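Bench notebook, sheet-metal sorting, January

Started after lunch. Valter Marinho brought the second lot over from Balamitz this morning, still mixed from the truck. The delivery note says 3,638 pieces, brackets and small stampings together. I have not checked it and don't plan to until everything is in its own bin.

Large flanged parts go in the blue containers. Small stampings get laid out side by side on white so the edges can be compared.
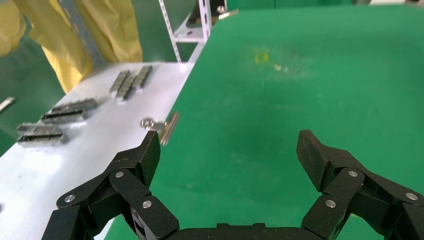
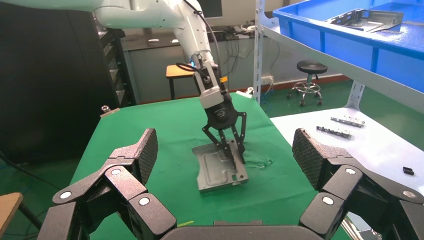
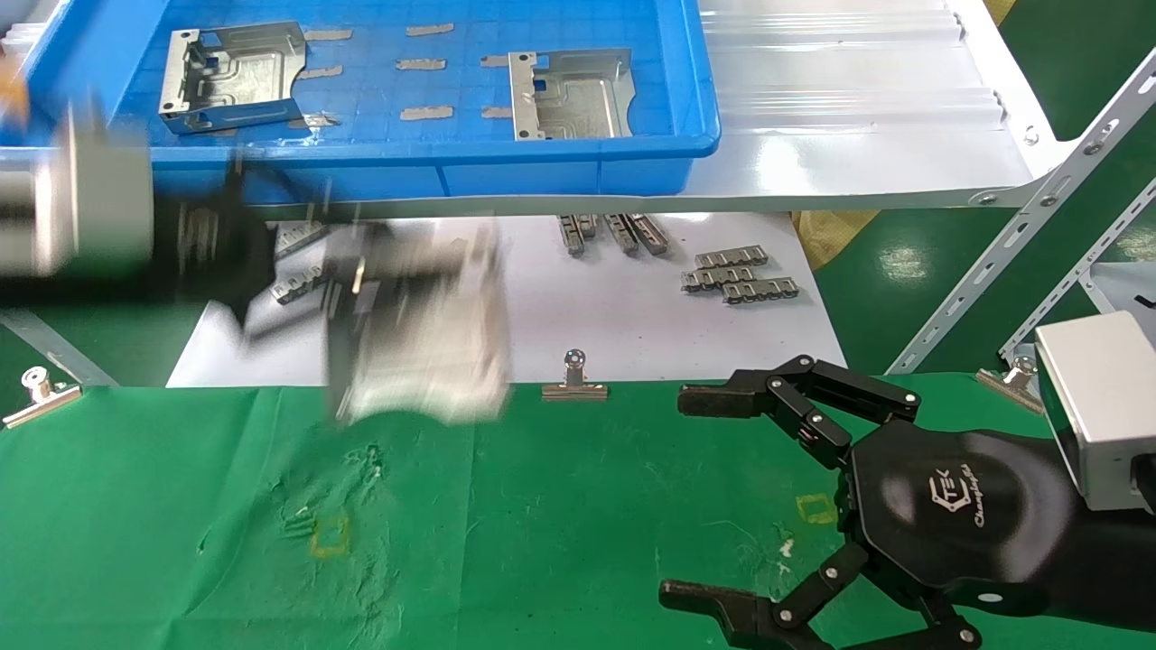
Pulled 2 brackets with a burr on the flange. Put them in an envelope with the lot number for Roksolana Derkach. She wants to compare them with the Carvalho parts from the fall, which had the same problem on the same side.

Small stampings are slow. The ones that nest together come apart with a push from the side. Pulling them up bends the end, so don't.

Target for the first box is 400 of the small ones, then weigh it and use that weight for the other boxes. The scale reads to 3,000 g, so a full box may be over. If it is, split it and write both weights on the label.

To do:
Wipe down the table before the next lot, there is grit on it.
Ask Flolimdale for more dividers, same size as before.
New labels. The old ones peel off oily metal.

Stopped at 4:40. Rest of the lot is under the bench.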